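Stock room walk-round, gift packaging, September
Site: Tuominen returns and gift room
Checked by: Torunn Sæther, with Gwilym Morris

Floor and aisles: PASS
Clear from the door to the back racking. The new floor tape looks great and people are keeping inside it!

Racking: PASS
Load plates all readable, top limit 400 kg per bay. One plate in bay 3 is coming unstuck at a corner. Lenni Kinnunen to glue it back.

Bins: PASS, one comment
The tall ones have been a real step up from the old cardboard trays (no split corners, no staples, and they wipe clean in seconds). Please run a hand round each rim at the start of the shift and pull out any bin with a crack or a rough edge. Bin 852 has a chip in the rim and has gone to Gwilym.

Small boxed items: PASS
Really pleased with this part. Boxes are being lowered in, not dropped, and the foil-type finishes are staying lovely. Lids shut, labels facing up, nothing sharp underneath.
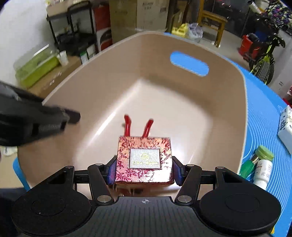
Item 4: small square box with a shiny patterned lid, going into a beige bin.

Glare off metallic lids makes labels hard to read under the strip lights, so tilt the box before you log it.

Lighting: ACTION
One tube flickering over the Kutix bench. Job 1026 raised with Iida Ruotsalainen.

Fire exit: PASS
Opens first push, sign lit.

Step stool: ACTION
One rubber foot worn. Taken out of use until the new feet arrive.

Signed: T. Sæther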